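Chapter 2

Reading the Hill Before You Climb It

Most of us come to hill walking the way we come to cooking, by following somebody else until we've picked up enough to be let loose on our own. It's a pleasant way to learn, and I wouldn't swap my own early years of trudging along behind better walkers for anything, but it does leave gaps. You can spend a good many summers on the tops without ever having chosen the route yourself, and the first time you unfold the map on the kitchen table and try to plan a whole day from scratch, it can feel a bit like being handed the keys to a bus.

In this chapter we'll plan one walk from beginning to end. The walk is the Virari Round, which starts and finishes at the car park in Fustirville, a small town with a good bakery and a less good bus service. The full circuit is 14 kilometres long and takes in two summits, Mokum and the slightly lower Pinheiro, with a broad grassy saddle between them. The top of Mokum stands at 1,142 metres, and from the saddle you face a climb of 238 metres to reach it, nearly all of it on loose stone. 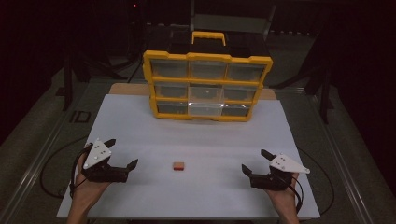
Those last figures matter more than the distance does. A newcomer will look at 14 kilometres, remember a flat stroll along the river at home that was much the same length, and expect to be back for a late lunch. The hill has other ideas! Contour lines packed closely together mean slow going, up or down, and on the Virari Round they're packed closest in the second half of the day, when your legs have already done a fair bit of work and the sandwiches are long gone.

We'll begin with the contours, then, and learn to pick out a ridge, a spur and a saddle by shape alone. After that we'll turn to timing, and to the old habit (a very good one, I think) of marking the places where you could cut the day short if the cloud came down. The saddle is one of these, with a clear track back to the valley on its eastern side.

Have a pencil and a sheet of scrap paper beside you as you read. You'll need the map extract at the back of the book as well, and it's worth putting a marker in that page now.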